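The Drive Bay Outlives the Computer

By Gaëtan Ferrand
23/05/2026

Desktop computers leave offices in batches. The batch at Brultden, a repair and resale shop that takes in machines from schools and small firms, numbered 719 when I visited, most of them stacked three high on pallets with the asset tags still on. The side panels come off first. After that the order of work depends on what the buyer wants, but the hard drive is always dealt with before anything else is tested.

Storage is the one part of a used computer that carries a legal obligation. A power supply can be sold as it stands. A drive has to be pulled, logged by serial number, wiped or destroyed, and replaced or refitted, and each of those steps puts wear on the plastic that holds it. At Brultden a drive that passes its wipe and its surface test goes back into a machine of the same model. 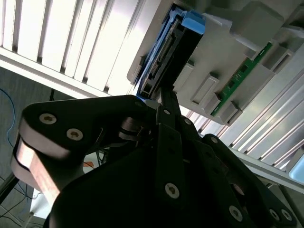 Tool-free caddies changed this job more than any change in the drives themselves. The older method used four screws into the sides of the drive, usually reached from both sides of a steel cage, and a dropped screw could end up under the motherboard. A caddy wraps the drive along its edges and grips it by pegs in the screw holes. The colored plastic marks the parts meant to be handled: the caddy on this drive is blue, with a lighter blue tab at its top corner, and the bay that receives it is molded in a pale gray-white with raised tabs and guides. The end with the SATA connector stays exposed so that the cables can be fitted without taking the drive out again.

The weak point is the flex in the caddy arms. New plastic bends and returns. Plastic that has spent years in a warm case bends, returns most of the way, and then leaves one peg short of its hole. The shop's bench sheet calls for a squeeze test before refitting — press both arms inward, release, and check that the pegs stand square. Caddies that fail go in a bin for regrinding. Brultden buys replacements in lots of 400 from Canden, a parts broker, and pays more for unused stock than for pulled.

Access matters nearly as much as fit. In a compact tower the power leads, the data cables and the drive housing all compete for the same space over the lower half of the board. Cables should be moved aside and tied before the caddy goes in. A lead trapped under a caddy will often work for months before the insulation gives way. 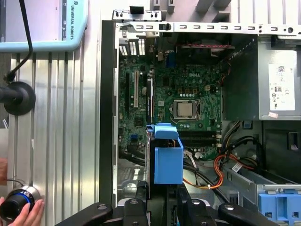 A Dell tower on its side with the cover off. The blue drive carrier sits next to the memory slots; the power supply is at upper right.

The shop allows five minutes per machine for the drive swap, including the log entry. Nowakowski, the firm that audits its erasure records, samples the log against the shelves every November. Last year's sample covered 2221 entries, and the errors it found were in transcribed serial numbers. The bench now scans the drive label before the caddy goes on, while the whole label is still readable.
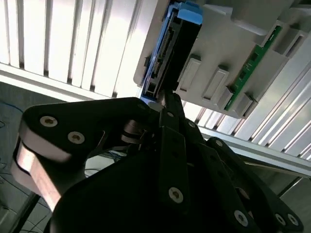

Seating is judged by feel and then by eye. A caddy that has gone home should resist a light pull and sit parallel to the walls of the bay. The guides do most of the aligning. On the gray fixture used for this one, three raised tabs run in a row beside the drive, each with a recessed slot in its face, and a row like that gives the eye a straight line to compare with the edge of the caddy. If the gap widens toward one end, the drive comes out and goes in again. Pushing harder on the high corner tends to crack a guide, and the guides are part of the molding.

Once seated, the data cable goes on first and the power cable second. Both connectors are keyed with an L-shaped tongue, and both will break if levered sideways. The machine is then started with the cover off, the drive is checked in the firmware setup screen, and the panel is closed.

Whether the work pays is a narrow question. Etden, which resells Brultden's finished towers to training centers, will take a machine without a drive at a lower price, and for the oldest models the difference barely covers the labor. The shop still refits those when it has matching caddies on the shelf. When it has none, they ship empty.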